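Workroom diary, 8 Sep 2018

Up early. Window open until ten, then closed because of the dust from the street. The bench top went back on last night and I left the clamps on until after breakfast. No movement at the joints when I took them off. Checked level in both directions. The long axis is fine. The short axis drops slightly toward the wall, and I packed the rear feet with two shims from the Vetholm kit. They are thinner than the old ones and less inclined to squeeze out when the bench is leaned on.

Surface. The Luvetent finish has had its full curing time since the last coat. Tested with a fingernail near the back corner, no mark. I am still keeping the solvent bottles off it until next week. The tin allows 60 ml per coat for a top this size and I used more than that on the first one, which probably explains the slow drying on Wednesday. The color is a pale gray-white. By the window it goes faintly blue, and the shading is uneven under the ceiling lamp. I compared it with the offcut I kept in March and the offcut is warmer. I can't say whether that is the batch or the lamp.

Wood. Spent an hour on the light brown panel. Fine grain, running vertically, so I sanded with it and stopped at the second grit. One coat of oil, wiped back after 13 minutes. It takes oil quickly at the lower end. I will look at it tomorrow and decide on another coat. If the lower end still looks dull I'll do the whole panel and not just the patch.

Metal. Moved the dark framework one hole along so that it clears the silver rail. The Bratard instructions give 103 mm between centers. Mine measured 101, and the bolts would only start by hand on one side. Slackened everything, squared it, tightened in rotation. It measures right now. The rail was plumb before I started and was plumb when I finished. Wiped it down with a dry cloth to get the fingerprints off.

Small parts. Sorted the screws into the drawer trays by length first and then by head. The box from Semeniuk said 1,000 on the label and is down to the last layer. Need M4 washers, a new blade for the scraper and masking tape in the wider size.

Finished at four. Swept, emptied the vacuum, wrote the bolt spacing on the inside of the cupboard door so that I don't have to find the sheet again. Pale surface and brown wood side by side, with the dark metalwork and the rail up in the corner. 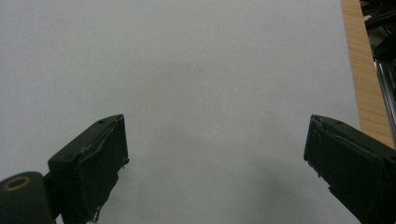

Sunday, to do

Check the oil on the panel. Retighten the framework bolts. Measure the gap behind the bench again before ordering the trim strip.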